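Makorex opened orders this week for Braltance, a practice kit that runs two-armed robots through household chores in simulation. The price is $2,000 a seat, with 50 seats on offer until August.

The sample work is modest - a Skip-Bo box tilted in midair between two grippers, just off the front of a white desk. 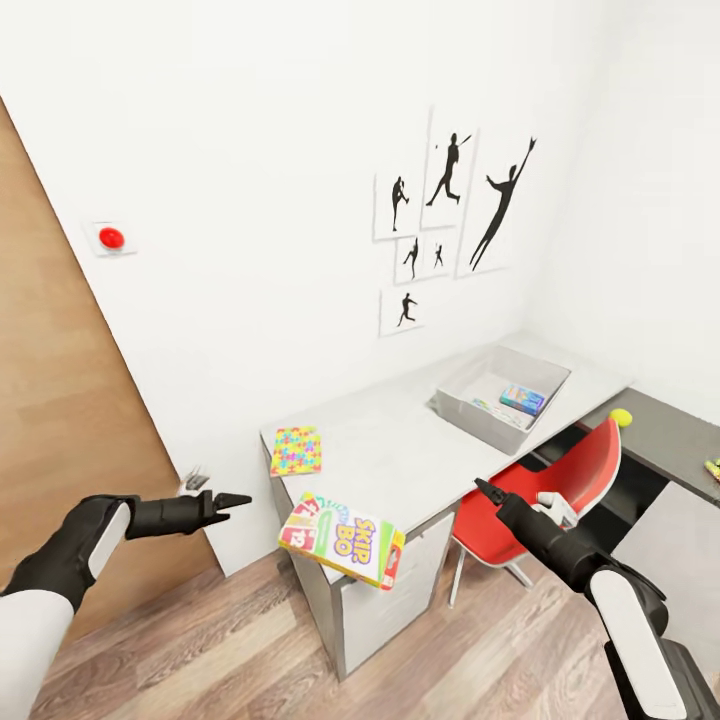
## What's missing

Makorex gives no success rates, and a rendered room is a forgiving place to work. Buyers get a 7-day trial. We'd use all of it before paying.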